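# Brendix white pot with glass lid - a long-winded review

I put off buying a new everyday pot for far longer than any sensible person would. My old one had a wobbly lid and a dark ring on the bottom that no amount of scrubbing would shift, and I kept telling myself it had another winter in it. It did not. So back in August I ordered the round white pot from Brendix, the one with the clear glass lid, and I have cooked in it nearly every day since. I think that's long enough to have an opinion!

I should say first that I bought it mostly for the color. My kitchen is small and a bit dark, and a white pot on the stove cheers the whole place up in a way I can't fully defend. I looked at the Zundent one too (heavier, and only in gray when I was shopping) and I dithered for a good week before the white won.

## Cooking with it

Soup is what I make most, and the pot is lovely for it. Onions soften evenly, and a lentil soup can sit on the lowest flame for ages without catching, so long as I give it a stir when I walk past. Rice took me a few tries. The first batch was gluey and the second was worse, and then I turned the heat down earlier than I was used to and it came out just right - separate grains, no crust. My usual is 2 cups of rice, and 12 minutes with the lid on, then a rest while I set the table.

I also make a chickpea stew with the spice mix from El Fassi, the little shop on the corner by my bus stop, and that was the meal that worried me, with all that turmeric in a pale pot. It did leave a yellow shadow the first time. A soak with baking soda overnight took most of it away, and what's left I've stopped noticing.

## The lid

I have a lot of feelings about lids. I am a peeker, always have been, and with a solid lid I let half the steam out checking on things. Being able to look through the glass has made me a calmer cook (my family may tell you otherwise). It fogs up when the pot gets going, of course, but you can still tell a simmer from a boil.

The knob is a good size for my fingers, and I can grab it with a folded dish towel without fumbling. I do wish it stayed cooler. After a long simmer I wouldn't touch it bare-handed, and I learned that the way everybody learns it. Now and then I check that the screw underneath is snug, too. Mine worked itself a little loose in the fall, and a quarter turn fixed it.
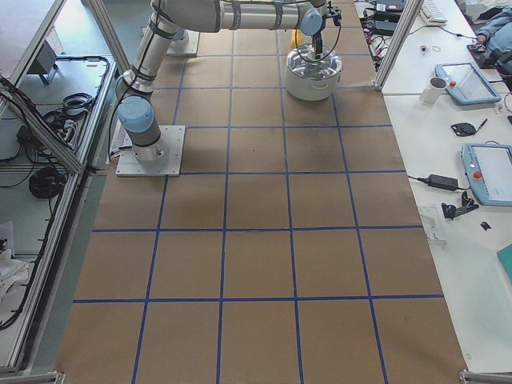
*The white pot and its clear glass lid, held by the lid knob.*

## Cleaning and storage

I wash mine by hand, mainly out of habit. Warm water and a soft sponge do the job, and for anything stuck I fill it with hot water and go watch an episode of something. The lid dries best standing on its edge in the rack. Lay it flat and you'll find a little puddle under it the next morning.

Storing it is a bit of a puzzle. The knob means you can't stack anything on top unless you flip the lid over, so I do that and nest a small skillet inside. My shelf is 13 inches deep and the pot fits with room to spare, but measure yours if you have one of those narrow cabinets over the fridge.

## Would I buy it again?

Yes, and I nearly have, as a housewarming present for my niece. I ordered mine through Birkunari, where it came well packed and a day early, and last I looked it had 1,736 reviews on their site, a fair number of them grumbling about stains. I understand the grumbling. If you cook with tomato every night and a mark on a white pot is going to bother you, get a darker one and be happy.

Four stars out of five from me, with the missing star for the hot knob. There's a barley soup in it as I type this, and it needs a stir.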